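We're looking for people to teach our robot arms by hand, at Skaltent in Brorkstead, from October through to the spring. You don't need a background in robotics, you don't need to be able to code, and you don't need to have touched a robot before. You do need steady hands, a fair bit of patience and an interest in how people do small fiddly things without thinking about them.

## Robot demonstrators (part-time, paid)

**Where:** Skaltent workshop, Brorkstead
**Project:** Climuvach
**Hours:** two or three sessions a week, mornings or afternoons
**Places:** eight

### What the project is

Climuvach is our project on learning from demonstration. We don't write out every movement the arm should make. A person shows it the task, many times over, and the arm's controller is trained on the recordings. It's a lovely way of working, and it only goes as well as the showing does. A careful person who picks a piece up the same sensible way, notices when it catches and gently corrects it is worth more to us than any amount of clever tuning afterwards.

The current set has 3292 demonstrations in it, nearly all recorded by the people who built the system. You can tell! We all reach in from the same side, we all hesitate at the same point, and the arm has picked up every one of our habits. We want more hands, and different ones: left-handed people, people who knit or solder or ice cakes, people who have packed shelves or mended clocks, people who are simply neat.

### What you'd be doing

There are two ways of showing the arm a task and you'd learn both.

The first is hand guiding. The arm goes slack, holding up only its own weight, and you take hold of it near the wrist and move it through the job yourself. It feels odd for the first ten minutes, a bit like steering someone else's elbow, and then most people stop noticing. Hand guiding is good for short reaches and for anything where you want to feel the contact.

The second is remote control. You hold a small controller, the arm follows your hand, and you watch either the table itself or a screen. This takes longer to learn. Depth is the hard part, and everyone spends their first afternoon closing the gripper on thin air. By the third or fourth session it usually clicks, and some people end up much preferring it.

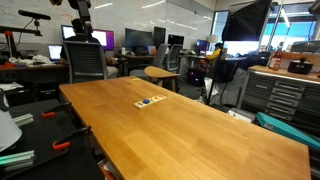
Most sessions are on tabletop tasks: fitting shaped pieces into a board, sorting small parts, stacking, opening and closing containers, laying out cloth. Each session has one task and a short card explaining what counts as a finished attempt. You set the objects out, record the attempt, mark it good or bad, and set them out again somewhere slightly different. Then you do it again. A good half-day comes to between 40 and 60 attempts for the simpler tasks and far fewer for the hard ones.

We'd like you to mark the bad ones truthfully. A dropped piece that gets picked up and placed properly is one of the most useful things you can give us, so please don't throw those away. A dropped piece that rolls off the table and under a desk is just a bad attempt, and we all have plenty of those.

You'd also be asked what you noticed. At the end of each session there's a quarter of an hour to write notes or talk to whoever is running the system, and we do read the notes. The task cards have been rewritten several times because a demonstrator pointed out that the instructions asked for something no sensible person would do with their hands.

### What a session looks like

A morning session goes like this:

- 9:15 – arrive, tea, read the task card
- 9:30 – safety check and warm-up attempts, which aren't kept
- 9:45 – first recording block
- 10:35 – break, away from the table
- 10:55 – second recording block
- 11:45 – break
- 12:00 – third block, usually shorter
- 12:30 – notes and finish

Afternoons follow the same pattern from 1:30. Please take the breaks even when you're on a roll. Attempts get sloppier after fifty minutes whether or not you feel tired, and we can see it plainly in the recordings.

### Who we'd like to hear from

You must be 18 or over and able to get to Brorkstead for at least two sessions a week. Beyond that, we're looking for people who:

- are comfortable doing one small task over and over, and can still care about the thirtieth go
- can follow a written card, and will speak up when the card is unclear
- don't mind being watched by cameras while they work (more on this further down)
- are happy in a shared workshop where other people are talking, typing and testing things

Nice to have, though please don't be put off if you haven't: experience with a craft or manual trade, time spent on video games with a controller, any lab or bench work, or a first language other than English. That last one is for a later part of the project, where we record people describing a task aloud as they show it.

You can stand or sit for nearly all of the tasks. Hand guiding does ask for some reach and shoulder movement. Remote control needs much less, and we're glad to offer remote-control sessions only to anyone who would find that easier. The controller can be used in either hand. Tell us what would help and we'll sort it out with you before your first session.

### Training

Everyone starts with two paid training sessions. In the first you learn the stop button, the limits of the arm and how to stand, and then you do a lot of hand guiding on an easy task. The second is all remote control. Your training attempts go in a separate folder and aren't used for anything unless you say you'd like them to be.

After that there's a settling-in stretch of 197 attempts across four tasks, the same for everyone. We use it to see which tasks suit you. Some people are brilliant at fitting pieces and hopeless with cloth, and the other way round, and we'll plan your later sessions accordingly. There's no pass mark.

Past the settling-in stretch, we hope each demonstrator will contribute at least 400 kept attempts over the winter. Several of the first group have gone past 500 and asked for more, which delighted us.

### Pay and practical matters

You'll be paid by the hour for all the time you're here, breaks and notes included. Pay doesn't depend on how many attempts you record or how many are marked good. We tried a target early on, for ourselves, and it made everybody rush.

Travel within the county is refunded with a receipt or bus ticket. There's tea, coffee and a microwave. Bring your own lunch if you're staying for two sessions in a day, though we don't allow more than three double days in a fortnight.

Wear something with close-fitting sleeves and shoes that cover your feet. Long hair should be tied back, and rings and bracelets need to come off for hand guiding. There are lockers by the door.

### Recording and your privacy

Each attempt saves the arm's movements, the gripper's opening and closing, and video from the cameras around the table. Your hands and forearms will be in a lot of the video, and other parts of you may be as well. Faces are blurred before any recording leaves our own machines. Your name isn't stored with the attempts; you get a demonstrator number instead.

Part of the Climuvach set will be shared with other research groups. You'll be asked about this separately, in writing, and you can say no and still take part. You can also ask for your recordings to be removed at any time before the set is shared. After that we can remove them from our own copy, but not from copies other groups have already downloaded – please think that over before you sign.

### Safety

The arm runs at reduced speed and force whenever a person is within reach of it. There's a stop button beside your hand in every session and a second one with the operator. An operator is always in the room, and you'll never be asked to run the arm alone. You can press stop for any reason, including that you didn't like the look of something. It takes under a minute to start up again and it costs us nothing.

### How to apply

Write to us with a page at most, or a voice message of up to three minutes if you'd find that easier. Address it to **Climuvach Demonstrators, Skaltent, Hughes Building, Brorkstead**, or hand it in at the front desk between 9:00 and 4:30. We'd like to know:

1. which sessions you could usually make
2. whether you're left- or right-handed, or both
3. something you're good at doing with your hands, and how you'd explain it to a person who had never done it

Please spend most of your page on the third question. Pastry, bicycle wheels, plaiting hair, threading a sewing machine, folding a fitted sheet – all of them are welcome, and we really do want the detail. Leave out your employment history unless it's part of the answer.

We'll invite people in for a one-hour try-out, paid at the same rate, in small groups. You'll have a go at hand guiding, meet the rest of us and ask whatever you like. If you get here and decide that moving a robot arm back and forth isn't for you, that's completely fine, and you'll still be paid for the hour.

Applications are open until all eight places are filled. We keep a reserve list as well, so it's worth writing even if you can't start until after the new year.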